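Open shelving unit

An open shelving unit is a piece of storage furniture made up of horizontal boards held between upright side panels, with the front left without doors. It may have a back panel or be open on both faces. Units of this type are used in homes, offices, shops and workshops to hold books, tableware, bags, boxes and other small goods. In the furniture trade the term is usually kept separate from "bookcase," which implies a shelf depth suited to books, and from "cabinet," which implies doors.

Construction

The main parts are the sides, the top, the bottom, the shelves and the back. Shelves may be fixed, in which case they are joined to the sides with dowels, screws or cam fittings, or adjustable, in which case they rest on pins set into rows of drilled holes. Fixed shelves help keep the unit square. Many designs use one fixed shelf near the middle and adjustable shelves above and below it.

The back panel is generally thinner than the other parts. It is nailed or stapled to the rear edges or slid into a groove, and it resists sideways racking. A unit without a back needs cross bracing or stronger joints to do the same work.

Compartments are formed where vertical dividers meet the shelves. A divider shortens the span of each board and so reduces sagging. Sagging depends on the thickness of the board, the distance between supports and the load, and it increases over time if a heavy load is left in place.

Materials and finish

Solid wood, plywood, particleboard and fiberboard are all in common use. Board products are normally covered with veneer, paint or a printed surface, and the cut front edges are closed with a narrow strip known as edge banding. The strip may match the face of the board or be made in a lighter or darker shade.

Two-tone finishes, in which the back panels differ in color from the shelves and sides, became a regular feature of several makers' lines. The Flallmont series by Wibisono, introduced with 16 combinations of body and back color, is a typical case. Its designer, Leonie Böttcher, wrote in the catalog that a darker back "gives the compartment depth and hides the shadow at the rear." The largest Flallmont unit stood 2,330 millimeters high and was supplied with a wall bracket.

Use in the home

Household units rarely hold one kind of object. A survey of rented apartments in Barura, carried out by Mwajuma Swai and Ka-ming Wan, recorded the contents of 516 shelving units. In 82 percent of them, at least one shelf held items from two or more rooms of the home, such as cups beside stationery or shopping bags beside folded linen. The authors used the term "resting storage" for goods set down on a shelf for a short time and then left.
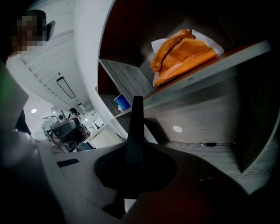 Plastic bags were among the items most often found on upper boards, where they were kept for reuse or still held their contents. Small tableware was more common on lower shelves. Swai and Wan noted that the top of a unit tends to be treated as a separate surface, with looser habits than those applied to the compartments.

Care and safety

Surfaces are cleaned with a soft, slightly damp cloth. Standing water should be wiped from board edges, as it can cause swelling. Heavy items belong on the lower shelves. Tall units should be fastened to the wall, particularly in homes with young children, and should be emptied before they are moved.

See also

Bookcase
Cabinet
Edge banding
Wall shelf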